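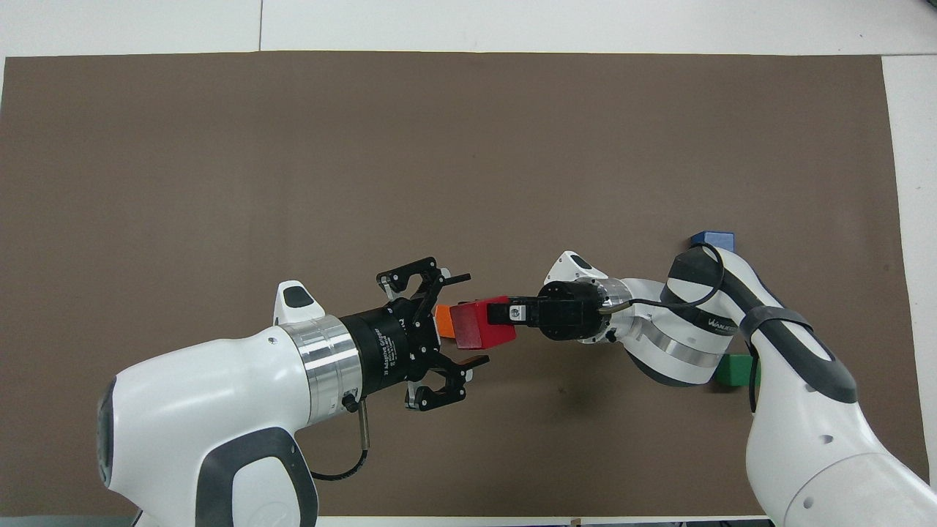

Agata Vitale
Bench technician, Kodgate
Posted Apr 7, 2006

Notes on the brown mat

I have had several messages asking about the mat on the white table, mostly about where it came from and whether it is worth replacing yet. The short version is that it came off the end of a roll at the Filtdale surplus counter, stock number 3535, and that I am leaving it where it is for now. The longer version follows, with the cleaning method at the end for those who only want that.

Size first. The mat was bought to be a little smaller than the tabletop. It leaves thin strips of white showing along the far edge and down the right side, and a narrow margin at the front. Several people have suggested that a full-coverage mat would look tidier. I ran one like that on my previous table and do not recommend it. A mat that reaches the edge gets leaned on at the edge, and the front corners lift within a season. Sleeves catch on them. Once a corner has taken a curl it will not lie flat again without being pressed, and pressing is only a temporary repair. With a margin the forearm rests on the table and the mat stays down.

The strips have a second use. They show whether the mat has moved. I do not glue or tape mine, so it can creep, and a white strip that has become a wedge is very easy to see from a standing position. I square it to the far edge by eye. Anyone who needs better than that should put a pencil tick on the tabletop at each corner and check against the ticks.

Color. Brown was what they had on the roll. I would have asked for gray and I would have been wrong. A white tabletop under overhead lights is tiring by the middle of the afternoon, and small pale parts vanish on it, nylon washers especially. Black is worse for screws and for anything with a dark finish. Brown sits in between. A red block shows up on it very clearly, polished metal does too, and black screws can be found if you look for them. Cardboard does not show up at all, and I have lost a packing insert for most of a morning by setting it down in plain sight.

Finish. Get matte. A glossy mat throws the ceiling lights back at you as long bright bars, and they are always over the thing you are trying to look at. The matte surface also has enough grip that a light object stays where it is put. The penalty is that matte shows rubbing. You can see a few faint scuffs on mine, and a patch in the center that has worn slightly lighter than the rest. The middle of the mat gets nearly all of the work. I have tried moving the work toward the sides to spread the wear, and it lasts until I stop thinking about it.

On the question of replacement, I use the following checks.

Surface level. Lay a steel rule on edge across the worn area and look for light under it. A color change with no light under the rule is cosmetic. When there is a gap wide enough to take a sheet of paper, the area has dished, and anything with a flat base will rock there.

Grip. Set a block on the suspect area and push it sideways with one finger, then do the same near a corner. If the two feel the same, leave the mat alone. Do this after cleaning. Skin oil makes a good mat feel worn out.

Edges. Run a fingernail along each side. Any place the nail can get under without effort needs attention before the center does.

Mine was last checked in November and passed all of these. The lighter patch bothers visitors more than it affects anything. I could also turn the mat end for end, which is the usual advice, but with the wear in the middle that accomplishes nothing, and I mention it only to save you the trouble. Turning it over is a different matter. The underside of mine has a texture that picks up lint, and I tried it for 9 days and turned it back.

Cleaning. Clear the whole mat. Cleaning around objects leaves outlines, which are harder to remove than the dirt was. Go over it dry first with a soft brush, working toward the front, and catch the debris in a dustpan held under the table edge. This matters more than the wet step. Grit left on the surface gets dragged around by the cloth, and I am fairly sure that is how my scuffs were made.

Then use a cloth wrung out in warm water with a small amount of dish soap. Go in straight overlapping passes, rinse the cloth, and repeat with plain water. Do not flood it. Water gets under the edges, stays there, and leaves a tide line on the white top that takes a good deal of rubbing to shift. Lift each corner afterward and dry underneath. Let it stand open for 2 hours before putting anything back.

I used to use a spray from the Guzmán catalog that was sold for work surfaces in general. It left a slight film, and things slid on the film. The soap is cheaper and rinses off. Solvent I keep away from it altogether, after a test on an offcut in which the treated corner went tacky and stayed tacky overnight. If there is adhesive residue, roll it off with your thumb.

Storage of the spare. I have one more piece from the same roll. It is stored flat under the bed in the back room with a sheet of kraft paper on each side. For the first year it stood rolled up in a closet, and it took roughly a month under books before it would lie down. If you must roll it, roll it with the working face out.

Cutting. Use a new blade, a steel straightedge clamped at both ends, and several light passes. The first cut I made was in one heavy pass and it wandered. That edge now faces the wall.

Drondalham Supply apparently has a comparable mat in precut sizes, and a reader writes that the stated dimensions run a little under. I have not handled one. The roll stock was marked 2000 on the tag, which I took to be the width in millimeters, and it measured true when I got it home.

Next post will be on the table itself, mainly the feet, which need shimming again on the window side.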